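Stand: 25.12.23, bearbeitet von Annapurna Ramasamy

## 4 Aufnahme der Greifdemonstrationen (Methode Larnus)

In diesem Abschnitt wird beschrieben, wie man die Demonstrationen für das Training aufnimmt. Der Arm muss vorher nach Abschnitt 2 referenziert sein.

1. Software Traketti starten und das Profil „Ring“ laden.
2. Den Ring flach auf den Tisch legen, die Seite mit den Bohrungen nach oben.
3. Den Greifer öffnen und langsam von Hand zum Rand des Rings führen. Die Handgelenkkamera läuft dabei schon mit.
4. Anhalten, sobald die Spitzen der Fingerpolster im Kamerabild über dem Rand des Rings stehen.

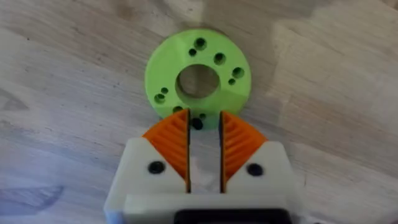

*Abb. 9: Blick der Handgelenkkamera auf den grünen Ring, davor die orangen Fingerpolster*

5. Mit der Taste „Marke“ den Annäherungspunkt speichern.
6. Absenken, Greifer schließen, den Ring anheben und vier Sekunden halten.
7. Ring ablegen, um einen beliebigen Winkel drehen und ab Schritt 3 wiederholen, bis 64 Demonstrationen gespeichert sind.

**Hinweis:** Das große Loch in der Mitte muss bei der Marke vollständig im Bild sein. Das Verfahren schätzt daraus die Lage des Rings, die kleineren Löcher benutzt es für die Drehung.

**Vorsicht:** Beim Absenken nicht zwischen die Finger fassen. Die Kraftbegrenzung ist im Handführbetrieb nicht aktiv.

Bei mehr als zwei fehlerhaften Aufnahmen nacheinander ist die Kamera neu zu kalibrieren. Fehlerhafte Aufnahmen bitte nicht löschen, sondern in den Ordner „Reddy“ verschieben. Elango Pinto wertet sie für den Vergleich mit der alten Methode aus.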